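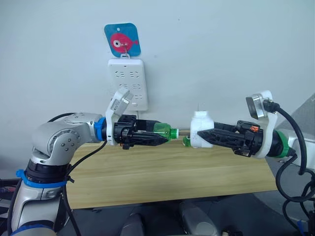 People keep asking me when a machine will do the washing-up, and my answer is still not for a while. I have been following the small jobs instead, the sort you do at the kitchen counter without thinking. Two arms can now bring a green bottle and a white gadget nose to nose over a table, one held in each gripper. My kettle lid would be a harder test. The group at Clusau I read in November wanted 200 tries at a single chore before they would say anything about it, and I think that is fair. 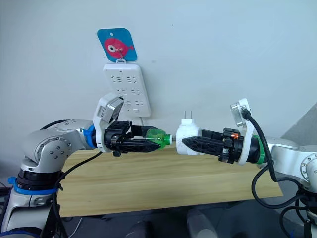
Posted by the author in Hinmont notes
3 comments

Lining two things up in mid-air is harder than it sounds. At home I rest one thing on the worktop and bring the other to it. With a hand on each side and nothing underneath, both have to be right at once. The bottle is see-through as well, and cameras have long had trouble with clear plastic.

I used to pack boxes at Collura, on a line that did 3405 of them in a good week. Some 50 of those would need a person to twist, nudge or re-seat something. Those are the ones I would want a machine to manage, and I don't think one could yet. Folding a towel, maybe. Refilling a soap bottle without a mess, no.

A firm grip I no longer worry about. Two stiff fingers can hold a white plastic body well enough. What comes after the grip is the slow part.
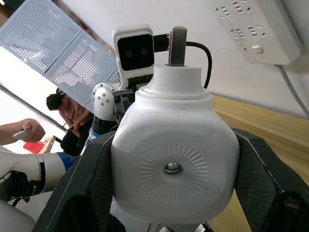

What I would pay for

An arm that empties the dishwasher, cutlery included, while I am out. Ansari have a waiting list for something like it. I have not put my name down.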